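How to read a price guide before you buy old comics

I don't trust price guides much, and I have owned plenty. If you are about to spend real money on an old romance or horror comic, work through these steps first.

Start with the grade, before the price. Sellers love the words "very good", which in comics means well worn. Ask for photos of the spine, both covers and the centre pages. If the seller says the staples are "fine for the age", ask again.

Next, look for sold prices. An asking price tells you what somebody hopes for. I once watched a copy of Palier no. 7 sit at £158 for most of a year while the guide swore it was worth more. Begoña Llorente, who sold me my first box of Gistimdale annuals, used to pencil her own figures over the printed ones, and hers were nearly always lower. 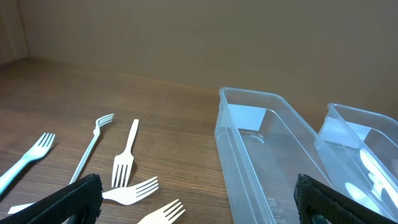

Plastic forks on a wooden tabletop.

Then check what "rare" is supposed to mean. Tusberg printed a line inside the cover of its early issues claiming a run of 1,000 copies. Maybe so. I have seen enough of them at fairs to wonder, and Juniper Baptiste's checklist has 2,245 for the same issue — with no source given either. Treat both numbers as gossip.

Count the pages yourself when the comic arrives. Missing coupons are common, and a clipped coupon often takes half a panel of story with it. Hold the cover at an angle under a lamp to find colour touched in with felt pen. Smell it too. Damp gets into everything stored next to it.

Last, decide your top price and write it down before you bid. The new guide comes out in April and the sellers will all be quoting it by the weekend. I'd wait a month and see what anyone pays.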